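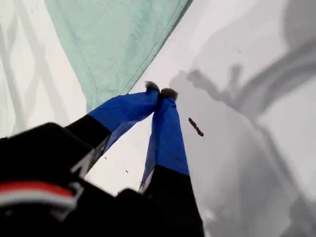
Moved my whole blog over to Gelwood in September, so this is a review after actual use and not a first-evening one. Gelwood is a static site generator. You give it a folder of text files, it gives you back a folder of web pages, you upload the folder. One program, no database, no plugins to update at midnight. My old setup was a hosted thing that logged me out every time I had something to say. I don't post much. When I do I want to type and be done. First test page was a paragraph of nonsense, because I wanted to see what the image shrinker did to flat light areas. Did fine. No banding that I could see, file a lot smaller.

Install: easy. Download, unpack, run. There is a setup wizard but skip it, it asks for a "site mood" and then does nothing with the answer.

Importing: less easy. I had 300 posts in an export file from the old host. Gelwood read all but 38 of them. The ones it choked on had curly quotes in the title, every single one, and the error message just says "bad header" with no file name. So you go hunting. I ended up fixing them by hand over two evenings with the radio on. If you have a bigger archive than mine, write a script first. Or wait, the notes for the next version claim its fixed.

Speed is good. My site builds before I get my hand back on the mouse. I made a dummy folder of 3000 posts to see if it would fall over, and it didnt, but the tag pages took long enough that I went and put the kettle on.

Themes. It ships with 2. One is called Oserico, narrow column, serif, very plain, and that's the one I kept. The other is Schmieder and it's a magazine sort of layout with big lead pictures and a sidebar. Looks great with lots of photos, looks silly with a four line post about my RSS feed.

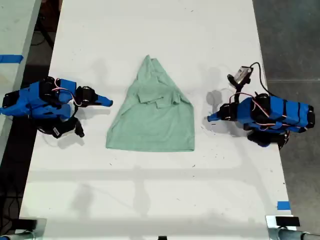

Oserico has one annoying habit, it puts the date above the title in a gray so pale I had to go in and change it. One line in the style file. While I was in there I also killed the "reading time" label. Nobody needs to be told my posts take a minute.

Feeds: full text by default, thank you. Old links: you can keep your old addresses if you list them in a redirects file. Plain text, old address on the left, new on the right. Worked first try.

Comments: none. You can bolt on Rellex, which is a separate comment service, there's a setting for it. I tried it for a week. Slow to load and it wanted readers to make an account. Took it out, put my e-mail at the bottom of the page. I get about the same amount of mail as I got comments, and it's nicer mail.

Docs are thin. The page on images is good, the page on templates is half written and stops in the middle of a list. The forum is small but somebody answered me the same afternoon.

Would I move again? Yes, but I'd clean up the titles before the import. If you need more than one author or a proper search box look elsewhere. Search is on the roadmap, has been for a while.

Will add to this if teh next version breaks anything.

Print this page | E-mail this to a friend

This site uses cookies to remember your text size. OK

Contact | Copyright the author, all rights reserved | Back to top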